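Week 2: Learning from hand-held demos

Now the fun part! In the Caltden study, people showed the task by hand with a gripper, and the policy learned from the gripper's own view. Training used 200 demos of one breakfast task.

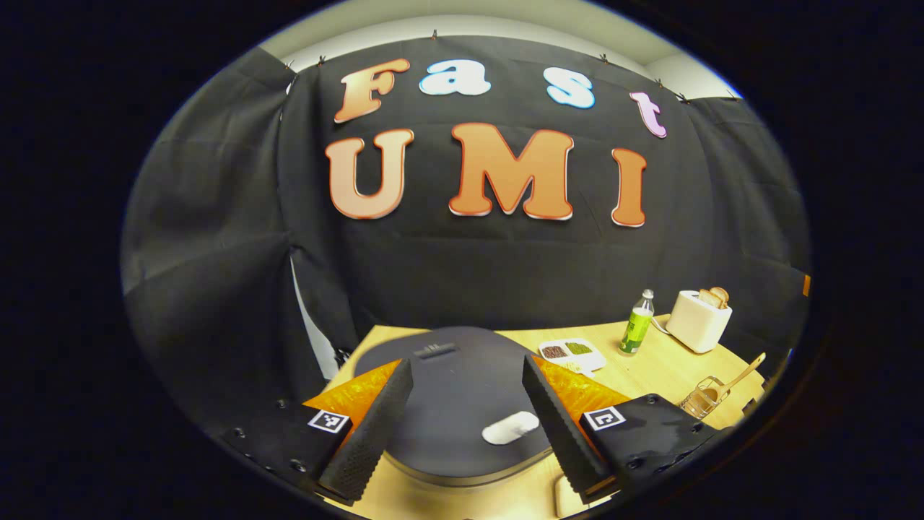
Fig. 11. Wrist view, fingers open over the grey disc. Note the square marker on each housing.

The policy finished 78 per cent of its trials, and it had never seen the robot arm in training! Before the lab, think about which colours or shapes it might be leaning on.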